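Written by Saeed Zarei on 2025-04-25. Posted in Opinion.

Minja was composed for a wide screen. The version now streaming on Atolano fills a television from edge to edge, and the sides of the image have been removed to do it. In the kitchen argument, which runs 2 minutes without a cut, the sister stands at the far left and says nothing. On Atolano she is missing until she walks to the door. A viewer who meets the film this way will take the scene for a conversation between two people.

The usual defense is that audiences complain about unused screen. Some do. They also complain about subtitles, and most distributors have learned to leave those in.
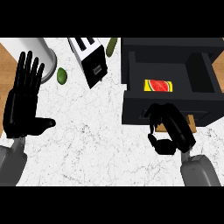 Cropping should be treated as an edit and labeled as one. A distributor that cut 35 shots from a film would be expected to say so, and removing the sides from 300 shots changes the work at least as much. The alternative costs very little. A solid black band across the top and a matching one across the bottom leave a central strip, and within it even a pale marble countertop with faint gray veining keeps its full width, down to the bit of wood at either edge. The eye adjusts within a scene or two. Atolano should restore the original ratio and let viewers who want the zoom use their remote.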